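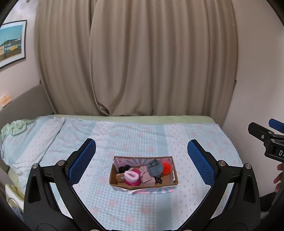
3.2 The bedroom as a place of rest

When we first sat down to plan this part of the Tendville study, we thought (a little naively, we admit) that people would talk mostly about noise and mattresses. They did talk about those, and at some length, but what came up again and again was the feel of the room itself: what hangs on the walls, how much light gets past the curtain, and which old, soft things end up on the bed at night. We recruited 98 adults through a notice at the Plakdale library, and each of them kept a sleep diary for 18 nights in July, filling it in before 9 in the morning while the night was still fresh in mind.

The diaries turned out to be a pleasure to read. Many people wrote far more than the two or three lines we had asked for, and the full set ran to roughly 3000 entries and side notes. Following the approach of Joshi, we read everything twice before giving anything a label, and then sorted the notes under the headings of light, warmth, bedding, and keepsakes. One writer told us she had moved her bed three times since spring and still missed the first spot.

Curtains deserve a word of their own. People with long, heavy ones often wrote fondly about the nightly habit of drawing them, and several treated it as the real start of bedtime, well ahead of lying down. Favorite fabrics were described with the same warmth, and printed ones came with the longest stories, whether the print was flowers, a beloved book, or a team.

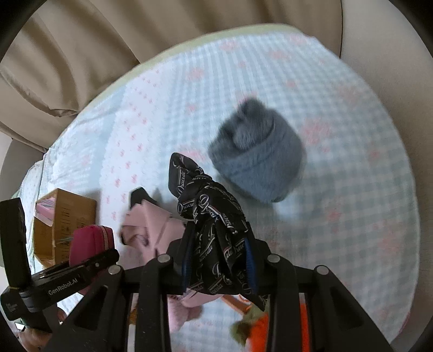

Figure 3. Black fabric with a repeated "Dracula" print, over a gingham sheet.

We did not ask anyone to change their room, so we can't say that a softer bedroom brings better sleep. We do think the link is worth a closer look, and we return to it in Section 4 with the Cimus ratings.

Comments (3)

Raluca Manole: Lovely to see diaries used this way. Were the side notes scored too, or just read?

Trilok Saxena: Just read, Raluca. We tried scoring them and couldn't agree with each other often enough.

Vivek Grewal: The reference for Joshi seems to be missing from the list.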